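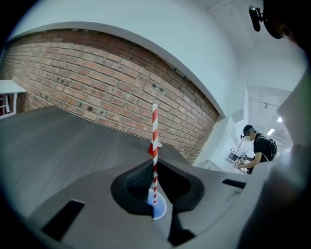 **Figure 3.** Straw at the blue cup, with the red cup further back on the table.

## 4. Table layout and the straw task

Of all the small table-laying jobs in our study, putting a straw into a cup turned out to be the one we most enjoyed studying. It looks like nothing at all. A child can do it while talking about something else. Yet it asks for a surprising amount of care: the straw is light, it rolls when it is laid down, and its lower end has to find an opening while most of the attention is on the upper end. We were delighted by how much there was to see in it.

The layout was kept as plain as we could manage. Two party cups, one red and one blue, stand on a dark grey table with open surface between them. The red cup is placed nearer the wall and the blue cup nearer the middle. We tried tidier arrangements in the early sessions, with the cups side by side and close together, and people found them dull (so did we). Setting one cup further back brings in a proper choice of reach, and it matches what we saw at real parties, where cups drift all over the table within minutes of being put out.

Colour deserves a few words. Plain straws were used in the first round, in September, and on a dark table they were easy to follow but hard to judge for turn: a plain straw looks the same however it is rolled. The red-and-white spiral solves this beautifully. The bands slide along as the straw turns, so even a slight roll can be picked out. Korkor Essien suggested the change after a family birthday, and we have used striped straws ever since. Both cups have white rims, so the opening stands out well against the tabletop whichever cup is chosen.

### 4.1 Laying down and picking up

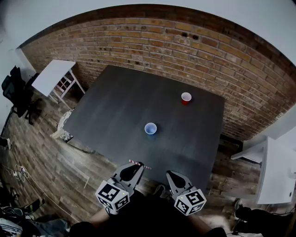 Where the straw begins matters more than we expected. A straw lying flat and sideways has to be turned upright before it can go anywhere near a cup, and that turn can be made early, just after lifting, or late, close to the rim. Our helpers at the Bandon sessions favoured the early turn. Those at Ayala split fairly evenly, and several switched from one to the other part-way through their set without noticing they had done so. We find this charming, and also useful, as it suggests that neither way is clearly easier and that habit plays a large part.

The place where the straw is held makes a difference too. Held near its top, it swings a little and the lower end wanders. Held low, it is steady, but the hold gets in the way of the rim and has to be shifted or let go sooner. Most people settled somewhere in the lower half after a few tries. Akash Kashyap has named this settling point the "comfort grip" in our notes, and the term has stuck.

We wrote down 200 trials by hand for this part of the work, using the same form as in the Fasura study of cutlery. Each sheet records which cup was chosen, when the turn was made, and whether the straw touched the rim on its way in. A rim touch is not treated as a mistake. Many people seem to use the rim as a guide, leaning the straw on it and letting it slip down inside, and we think this is a rather clever trick.

### 4.2 When is the straw "in"?

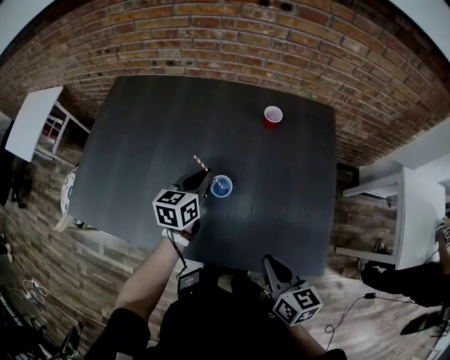
*Does a leaning straw count as finished?*

A leaning straw counts, provided its lower end is inside the cup and the cup is still standing. Hardly any straw stays upright in an empty party cup, and asking for it would have ruled out nearly every ordinary result.

We did consider a stricter rule, with the straw resting on the cup's base, but this is hard to check from the side without picking the cup up. The simpler rule was quick to apply, and the two of us agreed on all but 8 of the sheets. Those were talked through and settled together, mostly over straws that had sprung back out after being let go. The next section turns to the Ratance sessions, where napkins were added to the same table.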